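把一篇模仿学习的论文结果在自己这边重做一遍，前后花了两个多月，从十二月开始，到春节假期结束才算有个能写下来的结论。中间换过方法，也扔掉过一批数据。趁还记得，写一篇。

2021年2月17日，星期三

## 要做的事

任务本身很简单：把一个小方块从桌面一处拿起来，放到另一处的浅槽里。机械臂是我们给 Taltarero 项目配的那台，六轴，末端换成了两指夹爪。视觉输入是腕部的一个相机，不用深度。

难的部分在数据。最早我们用遥操作采集，人坐在旁边推手柄，看着屏幕让机械臂动。一条演示从开始到放稳，慢的时候要一分多钟，而且动作里全是停顿：推一下，看一下，再推一下。用这种数据训出来的策略也学会了停顿，经常悬在方块上方不动，过几秒才往下走，有时候干脆就不走了。

后来改成人直接拿着夹爪做。手持的夹爪和机械臂末端的夹爪几何一致，指尖的形状、开合的行程都一样，人拿着它去夹东西，记录下来的就是夹爪的位姿轨迹和开合量。训练的时候不需要人的手臂信息，策略只预测夹爪接下来怎么走，机械臂再用逆运动学去跟。

这个思路不是我们想出来的，手持采集的做法早就有人做过。我们想弄清楚的是一个比较窄的问题：在我们这种桌面高度和光照下，位姿用外部标记来估计，误差会不会大到影响最后的放置。

## 位姿怎么来

每个手持夹爪上固定了一个小立方体，几个面上贴黑白的方形标记。相机只要看清其中一个面，就能解出夹爪的位姿；能看到两个面的时候，解出来的姿态明显更稳。

只用平面标记的时候，最大的麻烦是正对相机时的翻转歧义。标记几乎正对镜头，四个角点的透视变化很小，求解器会在两个姿态之间跳。画出来的轨迹平移看着还行，旋转那几条曲线全是毛刺。换成立方体之后，大部分时间里有一个斜面可用，跳变少了很多，剩下的用速度阈值滤掉。

滤波这一步我改过三次。第一次用滑动平均，结果把夹取瞬间的减速也抹平了，策略学到的下降速度偏快，指尖会磕到桌面。第二次用中值滤波，窗口开得太大，开合量和位姿对不齐。现在的做法是先按速度剔除异常帧，再用样条补上，窗口尽量小。开合量单独处理，不和位姿一起平滑。

时间对齐也值得单独说。夹爪的开合量走串口，图像走网络，两边的时间戳来自不同的时钟。我一开始只在每次采集前对一次时，录到后面会慢慢漂。夹取动作只有零点几秒，漂一点点就会变成“夹爪还没到，手指已经合上了”。现在每条演示开头都让人把夹爪快速开合一下，离线时拿这个动作在图像和串口数据里各找一次峰值，再算偏移。做法很土，但管用。 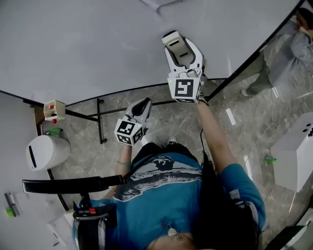
*双手各持一个夹爪，右手这只举在桌面上方，指尖处是白色方块；两只夹爪上都装着标记立方体。*

双手采集是后来加的。单手任务其实用不到第二只夹爪，但我们下一步想做递接，就把两只夹爪的采集流程一起跑通了。双手带来的问题主要是遮挡，一只手从另一只手前面经过，立方体就可能连续丢好几帧。丢帧短的可以补，长的整条不要。不要的那些我没有删，单独放了一个目录，以后改了估计方法还能重新跑。

另一个问题是人会走样。同一个人连续做久了，动作会越来越快，夹取前的那一下对准也越来越敷衍。人自己看得出方块在哪里，闭着眼睛差不多也能夹到，可是策略没有这个本事，它需要在数据里看到对准的过程。所以现在采一组就停下来休息，换一下方块的起始位置，再继续。

## 训练

数据一共 64 条，全部是右手单手的取放。模型没有什么特别的：卷积网络编码图像，拼上夹爪开合量，后面接一个小的循环网络，输出未来一小段时间里夹爪的相对位姿。

用相对位姿还是绝对位姿，我犹豫过。绝对位姿收敛得快，验证损失也更低，但是换一下底座的位置就不行了，因为它把桌子在世界坐标里的位置背了下来。相对位姿的损失曲线难看一些，上真机反而稳。这件事也提醒我，验证损失在这类任务里参考价值有限。后面挑模型我都直接上机测，不再看损失最低的那个点。

输出多长一段也试过。只输出下一步，动作抖；输出太长，方块稍微偏一点它就来不及改。最后是预测一段，只执行前面一半，然后重新预测。

训练代码从 Kamolrat 那套内部工具改来，数据读取部分几乎重写了。原来的读取是按整条演示装进内存的，加上图像以后内存不够，改成按片段读，顺便把图像提前缩小存盘。这一改省下来的时间比换显卡还多。

## 结果

测试时方块放在桌面上 11 个不同的起始位置，每个位置跑一次，浅槽的位置固定。成功的标准是方块整个落进槽里，夹爪松开并离开之后方块不动。

遥操作数据训出来的旧策略，11 次里成了 3 次。失败的大多是前面说的悬停，超时算失败。

手持数据训出来的策略，11 次里失败了 3 次，其余都成功。失败里有两次是夹取偏了，方块被指尖推着转了一个角度，夹起来是歪的，放不进槽。还有一次夹得很正，但放下去的时候碰到了槽的边沿。

需要说清楚的是，这个对比并不干净。两批数据的采集时间不同，遥操作那批是十二月录的，当时桌上的灯还没换；两边的滤波方法也不一样。每个位置只跑一次，次数太少，换一天再测，差一两次很正常。所以我只敢说手持数据明显好用，至于好多少，这些数字说明不了。

夹取偏的那两次我回头看了记录，起始位置都在桌子靠边的地方。训练数据里靠边的演示本来就少，再加上人拿着夹爪去够桌子远处的时候，手腕的姿态和在中间时差别很大，立方体朝向相机的那一面也变了。到底是数据不够，还是那个区域的位姿估计本身就差，现在分不开。

为了分开这两件事，我把夹爪固定在桌面上一块打了孔的板子上，在不同的孔位静止录一段，看解出来的位置和孔距差多少。中间区域很好，靠边的地方有一个稳定的偏差，方向一致，像是相机标定在画面边缘没做好。重新标定了一次，偏差小了，但是没有消失。这部分还没做完，先不写数字。

## 几个零碎的坑

标记打印出来以后一定要量一下实际边长。我们第一批是在办公室的打印机上出的，默认勾了“适合页面”，整体缩了一点，位姿的深度方向就全错了，而且错得很有规律，一度以为是相机内参的问题，查了两天。

立方体的面要平。标记纸贴得有气泡，角点检测会偏。后来改成打印在硬一点的贴纸上，贴之前先擦干净。用亮面的纸也不行，灯一照反光，整个面就丢了。

手持夹爪上的线要留够长度，但又不能太长。线太短，手一抬就被拽住，轨迹里会有一个莫名其妙的停顿；线太长，会晃到标记前面去。

手持夹爪和机械臂夹爪的指尖垫最好同一批换。有一段时间手持的那只垫子磨薄了，机械臂上的还是新的，闭合量对不上，策略以为已经夹紧了，其实还差一点。

录的时候给每条演示写一句备注。我们用 Gristel 管数据，它有备注字段，一开始嫌麻烦没填，后来查“哪一天换过灯”只能一条条翻图像。

## 接下来

先把边缘的标定问题查完，再补一批靠边的演示，和现在的数据分开训，看哪一个起作用。测试也要加，每个位置至少多跑几遍，遥操作那批打算用新的灯光重录一次，不然对比没法往下做。

递接任务放在 Baltach 那边的桌子上试，桌面高度不一样，相机要重新架。双手的数据已经录了一些，质量参差不齐，遮挡的那部分还没想好怎么处理。一个办法是再加一台相机，从侧面看；另一个办法是在夹爪里加惯性传感器，丢帧的时候顶一下。加相机简单，我先试这个。

代码暂时不放出来，里面写死的路径太多，等整理完再说。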